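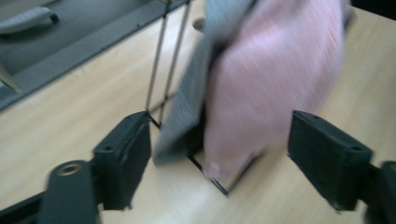

Household cloth will be picked up separately in Stetstead starting in August.

Stetstead to start curbside pickup of old clothes and household cloth

Stetstead will begin collecting worn clothing, bedding and other household cloth at the curb in August, after the town council voted to add textiles to the existing trash and recycling contract with Rellov.

Pickup will be once a month, on the same day as each street's regular recycling. Residents will get green bags in the mail in July along with a printed schedule. Extra bags will be free at the town clerk's window and at the front desk of the public library.

The service covers all single-family homes and any apartment building with 12 units or fewer. Larger buildings will be able to ask for a shared bin, which Rellov will place and empty. Property managers have to make that request themselves, and the form is expected to be on the town website by the end of June.

Until now the only option in town has been the metal drop box behind the fire station. The box is often full by the middle of the month, and bags left on the ground beside it have been rained on and thrown out with the trash. The public works department said it sent a crew to clean up around the box 46 times last year. The box will stay in place through the fall and then be removed.

Cloth picked up in Stetstead will be taken to the Rellov yard on the east side of town, weighed, and trucked to a sorting plant in Skaloldale run by Chraibi. Workers there separate it by hand into clothes that can be worn again, cloth that can be cut into wiping rags, and material that goes to a shredder for use as padding and insulation.

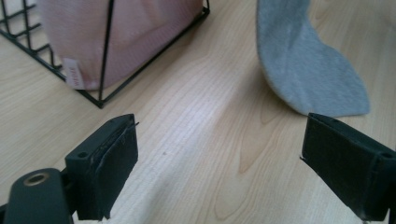

The plant already takes material from several towns in the county, and Skaloldale has had its own curbside program for three years. Public works staff visited last winter and came back with a few changes to the plan they had first drawn up. The biggest was the bag. Stetstead had meant to let people use any plastic bag they had at home, but drivers in Skaloldale said they could not tell those apart from trash, especially on dark mornings, and a good deal of cloth went to the landfill in the first few months. Skaloldale later switched to a colored bag and the problem mostly went away.

The second change was the pickup time. Bags will need to be at the curb by 6 a.m., an hour earlier than regular recycling, because a separate truck will run the route first. Bags put out late will be left until the next month. They should go on the opposite side of the driveway from the recycling cart so the driver can see them.

The council spent most of its discussion on cost. Under the contract change, Rellov will not charge the town for the first year. The company will keep what Chraibi pays for the sorted material. After that, either side can ask to set a fee. Two council members said they wanted a limit on that fee written into the contract before the vote, and the town attorney added a line that caps it at the same rate the town pays for yard waste pickup.

The measure passed with one vote against. The member who voted no said the idea was a good one but that the town should have asked for bids.

Public comment ran for close to an hour before the vote. Most of the questions were about what can go in the bags and what happens to charity shops in town, which depend on donated clothes.

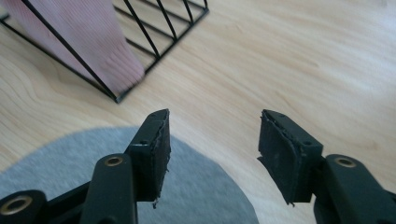
One resident said the shops should get first pick, and asked the council to print their addresses on the new bags so that people would think of them before putting good coats and shoes at the curb. She said her street was full of families who outgrow things every season and would gladly drive them over if they knew which shops were taking children's sizes.

The public works director told the council that the bags had already been ordered, but that the addresses and hours of the shops would be printed on the schedule. The town will ask people to offer wearable clothes to the shops first and use the curbside bags for the rest.

Another resident asked about mold. Anything damp or moldy has to go in the trash, the director answered, and a single wet bag can spoil others in the truck. Bags should be tied tight, and on days of heavy rain people may want to hold theirs for the next pickup.

A landlord wanted to know who would be responsible for bags left behind by tenants who move out. The answer was that the same rules apply as for trash, meaning the property owner has to take them in.

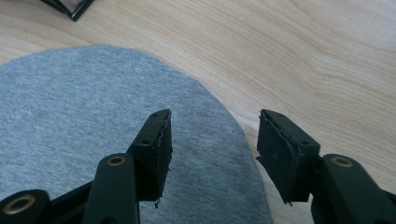
The list of accepted items is longer than the one posted on the drop box, which was limited to clothes and shoes. The new program takes shirts, pants, coats, socks, belts, paired shoes, sheets, blankets, towels, curtains, tablecloths and cloth napkins. Single socks are fine. Holes, stains and missing buttons are fine too, as long as the item is clean and dry. Small pieces count as well, and something like the gray circle of fabric on the table in the photo can go in with everything else. Cloth does not have to be sorted or folded.

Items that will not be accepted include carpet, rugs with a rubber backing, pillows, mattress pads, stuffed toys with batteries, and any cloth that has had motor oil, paint or solvent on it. Oily rags should go to the household hazardous waste day in the spring. Sewing scraps smaller than a hand should be put together in a paper bag first so they do not scatter when the larger bag is opened.

The town set a goal of 100 tons of cloth for the first full year. The public works department based that figure on trash samples taken in the spring and on what Skaloldale collected when its program was new. Almost 70 percent of the households that answered a town survey in the winter said they threw old bedding and towels in the trash, and many wrote that they did not know there was any other choice.

Councilors asked for a report after the first six months. It will include the weight collected, the number of missed pickups and how much of the cloth had to be thrown away at the plant. If too many bags come in wet or mixed with trash, Chraibi can turn down a load, and the town would then have to pay to dump it. The contract says Rellov must call the town before that happens.

Drivers will put a tag on bags they cannot take, with the reason checked off. Residents who think a bag was missed can call public works between 8 a.m. and 4 p.m. or use the same online form as for missed trash.

There are no changes to regular trash or recycling service. Leaf pickup will also go ahead as usual in the fall, though the route on the north side may be shifted so that the two trucks are not on the same narrow streets at once. That schedule has not been set.

The library will have a table near the entrance in July with sample bags and copies of the accepted list in large print. The list will also be available in Spanish and Portuguese. People who have not received their bags by the last week of July should call the clerk's office.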